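Pap Demonstration Guide
Section 6: Running the Open Day Demonstration

This section covers the visitor demonstration from switching on to packing up. It assumes you have already installed Pap on the demonstration computer (Section 2) and connected the large display (Section 4). If you are showing the arm at Tralthorpe, the display is already wired and you can skip straight to 6.2.

The stick-and-cup task is our favorite thing to show people. It is slow enough to follow, it runs the same program visitors can edit themselves, and even the quiet ones start leaning in when the gripper comes over the rim!

6.1 Before the doors open

1. Switch on the display first, then the computer. Wait for the Pap start page.
2. Choose Demonstrations, then Stick and Cup.
3. Set Visitor Mode to On. The side menus disappear and the large buttons come up at the bottom.
4. Press Load. The first load of the day takes longer than later ones.
5. Press Home and check that the arm reaches its home position without a warning.
6. Run the task once all the way through with nobody watching.

Note: Visitor Mode locks the speed at the Gentle setting. Leave it there. At full speed the whole thing is over before people have found the gripper on the display.

Caution: Do not update Pap on the morning of an open day. Updates reset the saved views, and you will have to set up each one again by hand.

6.2 Choosing a view

Pap comes with 3 saved views. Wide is good while people are walking in, and Top helps if someone asks how the arm lines up with the cup. Use Bench for the talk itself -- it puts the viewer low and close, and the whole room can see the gripper.

1. Press View until the name Bench appears.
2. Press Hold View so that a bumped mouse doesn't send everyone spinning.
3. Pause the task while the fingers still have the stick and its lower end is in the cup.

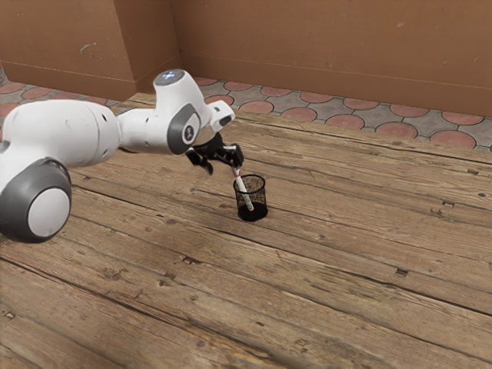 Pausing is when you do most of your talking, so learn to hit the button early. Begin with the gripper and let people look before you explain anything. Ask which part of the stick the two fingers are holding, then point out that its bottom end can be seen through the mesh of the cup. Somebody will want to know why it leans, and that is a great way into the Angle slider in 6.3. Don't rush this part. At the Terkness evening we spent most of our slot on a single pause and people loved it.

6.3 Letting visitors take a turn

1. Press Stop, then Home.
2. Press Take a Turn. Two sliders appear, Angle and Height.
3. Ask the visitor to move one slider only and guess what will change.
4. Press Go and stand back.
5. When the run ends, press Reset. The stick and the cup return to their starting places.

A missed placement is fine. Drops get the biggest cheer of the day, and Reset puts everything back, so let people be bold with the sliders.

Note: If a visitor's settings can't be reached, Pap shows Message 31 and the arm stays at home. Press Reset and ask them to try a smaller change.

Note: Keep each turn to one change and one run when there is a line. Younger visitors often want to go again -- send them to the back of the line with a new guess to try.

6.4 Questions you will get

Is it a real arm? Tell people plainly that they are watching a simulation. Most of them then want to know why anyone would build one, and you can talk about trying out a movement many times before sending it to a machine.

Is the arm deciding for itself? In this task, no. It follows saved positions, plus whatever the visitor sets with the sliders. Open the Steps page if they would like to see the list.

Can I try this at home? Visitors can take a Pap card from the desk. Schools in the Prenetberg program should ask for the classroom card.

6.5 If something goes wrong

The picture freezes: press Hold View twice. If that does nothing, close Pap and load the task again.

The stick is missing after a reset: press Reset a second time and wait for the start tone.

The display goes dark: check the sleep timer on the computer. Set it to 900 seconds or longer before the next group comes in.

6.6 Closing down

1. Press Stop, then Home.
2. Set Visitor Mode to Off.
3. Save the day's log under the name of your site.
4. Close Pap, then turn off the computer and the display.

Page last changed 2020-10-15. For setting up two displays side by side, go to Section 7.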